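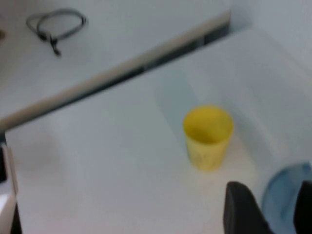
**Cold brew tea in hard water: who's doing it?**

**kettlewren** wrote:

Okay, I'm three weeks into cold steeping and I can't shut up about it, so you're all getting a thread. I moved to Plotthorpe in February and the water here is HARD. My usual black tea came out flat and chalky with that oily film on top, and I was about ready to switch to coffee for good. Then I tried leaving the leaves in the fridge overnight and wow. Sweet, clear, no film at all!

What I do now:

- 500 ml of filtered water
- 5 grams of leaf, loose, no bag
- fridge for 11 hours, give or take whenever I wake up
- strain through a fine sieve, don't squeeze

I've done it with a cheap green, a Darjeeling and the Hoarau vanilla black my sister sent me. The vanilla one is unbelievable cold. What's everybody else steeping?

---

**mossy_dell** wrote:

Welcome to the club! Green is where it shines for me, especially sencha. I go shorter than you though, more like five hours, and I use extra leaf. Past that mine starts tasting like a lawn.

Did you try the vanilla hot first? I had it hot and thought it was perfume.

---

**kettlewren** wrote:

Hot it was a little much, yeah. Cold it calms way down. You get the tea first and the vanilla wanders in after.

---

**Radymyr Kravets** wrote:

I'm going to disagree with the filter part. A jug filter takes out some of the hardness, fine, but you're giving the fridge the credit for what the filter did. Try hot tea with the same filtered water and I bet your film goes away too.

Also 11 hours for a Darjeeling is long. You lose the top notes, the part you paid for.

---

**kettlewren** wrote:

Fair! I changed two things at once, guilty. I'll do hot and cold with the same water this weekend and report back.

On the Darjeeling I'm standing my ground. Mine was a second flush and it came out like apricots.

---

**bluespoon** wrote:

Can I ask a cup question? I've been drinking mine out of plastic (little kids in the house, everything we own is plastic) and it tastes a tiny bit off to me. My husband can't taste a thing. Is that real?

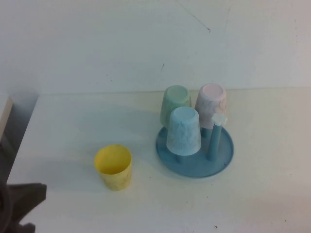 It's worst with the delicate stuff. Green tea gets a sort of soapy edge, and a strong black covers it up completely. I wash everything by hand with the lemon dish soap, if that matters.

---

**mossy_dell** wrote:

It's the lemon soap! Plastic hangs on to scented soap like crazy. Switch to unscented, then soak them in warm water with a spoonful of baking soda for an hour and rinse well. Mine were fine after that.

---

**Radymyr Kravets** wrote:

Or use glass.

---

**mossy_dell** wrote:

She said little kids, Radymyr.

---

**Radymyr Kravets** wrote:

The adults can use glass. I do agree about the soap.

---

**tin_lid_tom** wrote:

Lurker here, 3,024 posts read and maybe ten written. Has anyone tried the Firon bottle with the mesh insert? I got one on clearance and I love it. You fill it, flip it once, stick it in the door of the fridge and pour straight from it in the morning. The mesh is fine enough for everything except rooibos, and rooibos gets through anything.

---

**kettlewren** wrote:

Ooh, no, I've been using a jam jar. Does the lid leak if it's on its side? My fridge door is packed.

---

**tin_lid_tom** wrote:

A little, yes. Keep it upright. The Ernitz one seals better but the neck is so narrow that getting wet leaves out is a chore.

---

**bluespoon** wrote:

Did the baking soda soak and bought plain soap. Sencha tastes like sencha again!! Thank you so much. My six-year-old now wants "fridge tea" too, so I'm making her a peach herbal with no caffeine and she's thrilled.

---

**kettlewren** wrote:

Reporting back as promised, 29 March 2022. Same filtered water, same black tea, one hot and one cold. Radymyr, the film is gone from the hot cup. You were right about that! The cold one still tastes sweeter to me and I'd pick it every time, but I'm back to having a hot mug at breakfast, so I owe you one.

Trying an oolong tonight. Any advice on how long?

---

**Radymyr Kravets** wrote:

Eight hours if it's rolled tight. Six if it's a dark, twisted one. And please use a glass.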